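Cesley Three-Piece Steamer: Do You Need Another Pot?

Reviewed by Evander Yule, April 5, 2025

I have owned four steamers and given away three, so I come to these things in a bad mood. The Cesley is a stainless steel pot with a perforated insert and a lid, and the box promises it will "change the way your family eats." My family eats the same as before. The corn is a bit better.

Start with the good part. The steel is a decent weight and the base sits flat on my burner, which I can't say for the Ziltholm I had before it. Water came to a boil fast enough that I stopped checking. The insert lifts out without a fight and goes in the dishwasher, where it has been 330 times if you believe the app on my machine.

Now the complaints. The handles get hot. The leaflet says they don't, and then two pages later it tells you to wear mitts. There's no fill line inside the pot, so for the first month I guessed, and twice I boiled it dry and had to scrub a brown ring off the bottom. The lid drips. Every flat-ish lid drips, I know, but at this price I expected some thought about it, and buns with wet spots on top are not what I paid for. I now wrap the lid in a dish towel, same as I did with the cheap one.

The online rating comes from 763 buyers, and a lot of them seem to have written theirs the day the box arrived. One praised how it looks on a shelf. Fine.
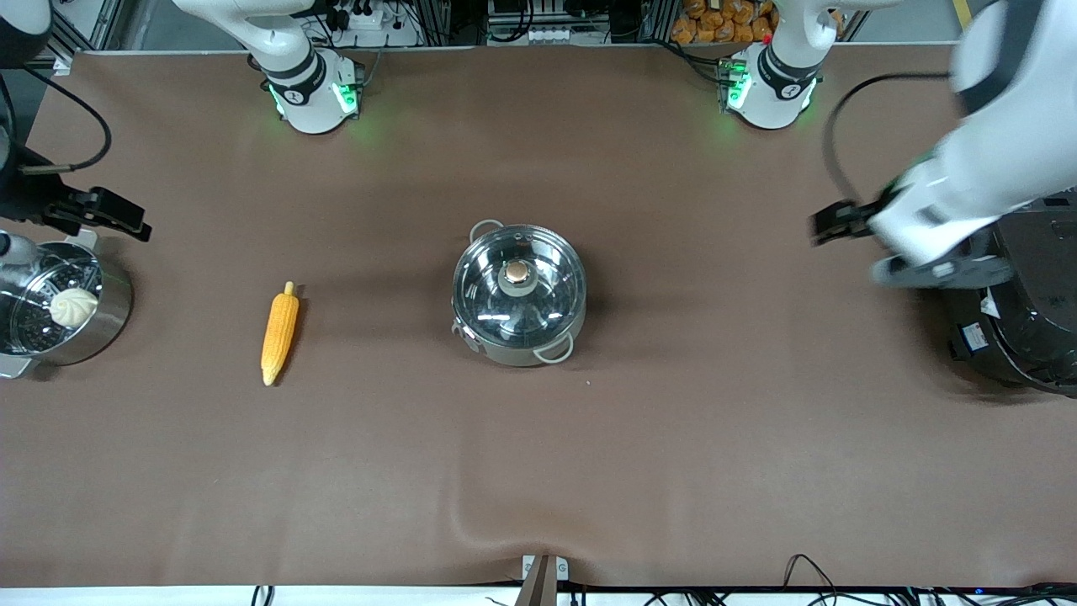

Capacity is where I'd be most careful. Cesley says the insert feeds four, and I'd like to meet the four. With just one bun in it, set over toward the side, you get a fair idea of how much floor you have to work with, and buns swell, so they can't touch. Corn is worse. A whole ear like the one on the table wants to lie down, and mine had to be snapped in half before the lid would close. The holes are small and there are plenty of them, good for steam and less good when cheese from a dumpling gets in there. I went at them with a toothpick.

If you already have a rice cooker with a steaming tray, try that first. My Norkus does a passable bun, slowly, and it was already taking up counter space. The Cesley is faster and makes a better bun – I'll give it that – but I can't see the average kitchen needing both.

I'm keeping mine through May, when the local corn starts to look worth buying, and then it has to earn the cupboard. Three stars. Two and a half on days when the lid drips.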